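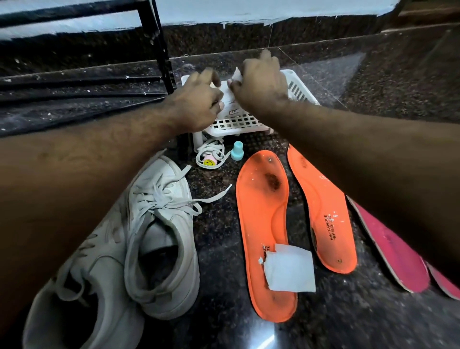 有住户代表在会议开始时表示,走廊和楼梯间的鞋柜问题去年冬天已经谈过,当时定下的规矩没有写清楚什么东西可以放、放多久,楼管每次来劝,各户的理解都不一样,今天若再只作原则性表态,回去以后还是老样子。主持人答复,该意见列为本次会议首项议题,会上须形成可以张贴的文字。

Jukolov公寓公共区域使用协调会会议纪要

时间:5月,晚间7时
地点:公寓底层活动室
主持:公寓管理处
出席:各楼层住户代表、Plirkitz物业服务公司驻点人员、管理处工作人员
列席:Grutell设备维护公司代表
记录:管理处

一、上次会议事项落实情况

管理处通报,上次会议确定的门厅照明更换已经完成,北侧楼梯转角处的感应灯仍有延迟熄灭的现象,Plirkitz已报修。信报箱锁具更换尚有部分住户未领取新钥匙,管理处将再次张贴领取通知,逾期未领的由驻点人员上门登记。

关于地下自行车存放处清理无主车辆一事,物业方面说明,贴条公示期已满,期间有住户认领,其余车辆已集中移至围栏内侧。住户代表询问后续处置方式,管理处答复,须待街道方面书面回复后办理,在此之前任何一方不得自行处理。

二、走廊及楼梯间物品摆放

管理处宣读了现行公约中有关公共通道的条款。与会代表认为,条款仅写明“不得长期堆放”,未对“长期”作出界定,也未说明鞋架、伞架、婴儿车应如何对待,执行中容易引起争议。

高层住户代表提出,户内玄关面积偏小,完全禁止在门外放鞋不够现实,建议在不妨碍通行的前提下保留小型鞋架。低层住户代表持不同意见,认为低层走廊是全楼的疏散必经之处,一户放开,其余各户势必跟进,届时很难收回。401室来信反映,门前通道多次被邻户物品占用,清晨推婴儿车出门时需先行搬移。来信已在会上宣读,并存入本次会议材料。

物业方面补充,消防检查时对楼梯间的要求一向严于走廊,楼梯平台和防火门开启范围内不得留有任何物品,该项不存在协商余地。与会各方对此无异议。

经讨论,会议形成如下意见:

楼梯间、楼梯平台及防火门前一律不得放置物品,发现即由驻点人员移走,移走后在门厅公告栏登记。

走廊内可在本户门侧紧贴墙面放置一件鞋架或伞架,不得设柜门,不得向通道一侧外伸,不得叠放纸箱。消防栓及电表箱所在墙面不适用本条。

婴儿车及轮椅可在夜间停放于电梯厅指定位置,位置由管理处会同物业划线标明。

上述意见张贴公示30天,公示期内接受书面反馈,无重大异议的,并入公寓公约执行。

三、公共洗涤间与晾晒区

Plirkitz通报,近期洗涤间的主要问题为水槽堵塞和地面积水。维修时从下水口清出的多为纸屑、棉絮和泥沙。驻点人员认为,部分住户在水槽内直接冲洗鞋底和拖把,是堵塞的主要原因。

住户代表建议,不宜简单禁止在洗涤间清洗鞋类。楼内家庭多有学龄儿童,雨季鞋袜更换频繁,若不提供合适的地方,各户只能在阳台冲洗,污水滴落至下层,又会产生新的纠纷。另有代表提出,鞋垫、鞋带等小件完全可以在户内擦洗,不必占用公共水槽,管理处可在须知中加以引导。

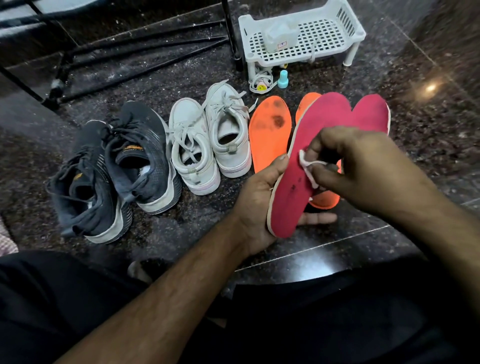 关于晾晒,会议认为应与清洗一并规定。目前晾晒区的横杆由先到者使用,未设时限,遇连续阴雨时衣物往往数日不收,后来者无处可晾。有代表提议按楼层划分横杆,也有代表认为各层户数和人口差异较大,平均划分未必合理,且易造成部分横杆空置而另一部分拥挤。

会议决定暂不按楼层划分,先行试用时限办法:衣物晾晒以次日晚间为限,逾时未收的,由驻点人员收入编号布袋,存放于洗涤间柜内,住户可随时领回,不收取费用。鞋类及鞋垫应放置在晾晒区靠窗一侧的低架上,不得与衣物混放,不得放在暖气罩上。

洗涤间水槽作如下安排:靠门一侧水槽专用于衣物手洗,靠窗一侧水槽可用于鞋类及清洁用具,后者加装滤网。滤网由使用人在使用后清理,物业每日巡查。须知文字由管理处起草,以字号较大的版式张贴于水槽上方,兼顾年长住户阅读。

四、烘干设备维护

Grutell代表汇报了洗涤间烘干机的检查结果。设备运转总体正常,2号机排风管接口处密封老化,运行时有噪声,建议更换密封件并清理管道内积存的绒毛。该代表同时提醒,烘干机不得用于烘干带有橡胶底的鞋和含泡沫的垫类物品,此类物品受热后可能变形,并可能影响设备安全。

住户代表询问更换期间是否停机。Grutell答复,仅2号机停用,其余设备不受影响,施工安排在工作时段内,当日可恢复。住户代表要求提前公告,以免住户携衣物下楼后才得知停用。管理处同意,公告应至迟在前一日张贴,并同时在各楼层电梯厅公布。

关于费用,管理处说明,密封件更换属于维护合同范围,不另行支出。管道清理是否包含在合同内,双方理解不一,会议未就此作出结论,由管理处与Grutell核对合同附件后书面通报各楼层代表。

五、Jin庭院绿化与夏季开放时间

管理处提出,Jin庭院自6月起延长晚间开放时间。临近庭院的住户代表表示理解,但希望对球类活动和外放音响加以限制。会议同意延长开放,庭院内晚间不得进行球类活动,不得使用音响设备,门禁由物业按时关闭。

庭院东侧花坛的土壤流失问题,物业建议先补砌边沿再行补种,以免雨后泥水流至通道。会议同意该方案,所需材料从年度绿化预算中列支。有代表希望补种时选用香气较淡的品种,物业表示可以在报价时一并列出供各楼层选择。

六、其他事项

装修施工时间的通知模板已由管理处修订,增加联系人电话一栏,即日起使用旧模板提交的申请不再受理。

有代表反映电梯内张贴的商业广告遮挡了检验合格标志,物业答复将于会后当晚清除,并重新划定张贴范围。

关于设立旧衣旧鞋回收箱的提议,与会代表意见不一,主要顾虑为摆放位置和清运频次。会议决定由管理处先行了解周边小区的做法,下次会议再议。

七、待办事项

管理处:拟定走廊物品摆放公示文本及洗涤间使用须知,送各楼层代表核阅后张贴;回复401室来信,并附本纪要相关部分。

Plirkitz:加装水槽滤网,完成电梯厅停放位置划线,跟进感应灯报修,提交花坛补砌报价。

Grutell:更换2号机密封件,提供管道清理的作业说明及合同依据。

各楼层代表:在公示期内收集本层住户书面意见,统一交至管理处前台。

会议于晚间9时结束。对本纪要内容有异议的,请在张贴后向管理处书面提出。

Jukolov公寓管理处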